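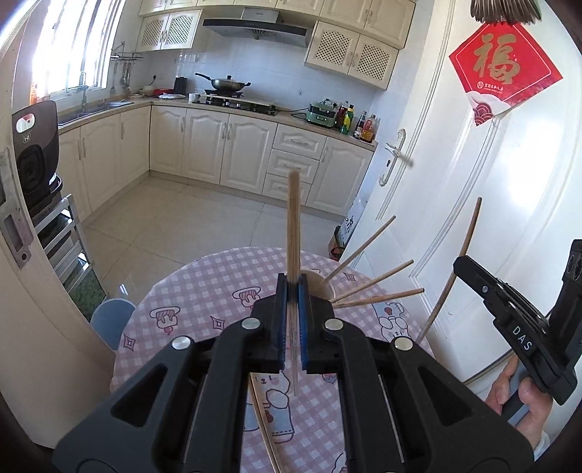

Okay, so I have been terrible about posting, and the reason is robotics club. I joined in March thinking it would be a nice little one-evening-a-week thing (ha!) and now I dream about grippers.

Quick catch-up for anybody new. Our club is part of the Gellondale makers group, and this term's project is teaching a robot arm to do fiddly kitchen jobs by showing it how people do them. So we pick up the hand-held grippers, one for each hand, and do the chore ourselves, over and over, and all of it gets saved for the training set. Our target is 700 good runs before the showcase at Brennan Hall. We are at... not 700.

My task is the sticks. You grab a bundle of thin wooden sticks, get them into the round holder, let go, and try not to cry. Sounds easy! It is SO not easy. Squeeze too softly and they slide right through the fingers, squeeze at a bad angle and they fan out all over the place. Rima Hamdan, who runs our team, wants every run under 20 seconds, and my first night I was nowhere near it. I think my best was double that and it ended with me under the table.

What finally helped was Conall Duggan telling me to grab lower down and to tap the bundle upright on the tablecloth before lifting. Also breathing. Apparently I hold my breath the whole time and then jerk at the end – you can see it in the motion plots, which is a little embarrassing.

Things I still can't do: the long chopsticks. They roll. I've tried pinning one with the left gripper while I pick with the right, and I can manage it maybe one time in 8. Rima says to leave the bad runs out for now and label them separately, so I have a whole folder called "nope".

Next up we train on what we have so far and see what the arm makes of it. Conall is betting on the sticks, I'm betting on the floor. If you have any tricks for keeping your wrists steady, leave me a comment – my left one is really feeling it tonight!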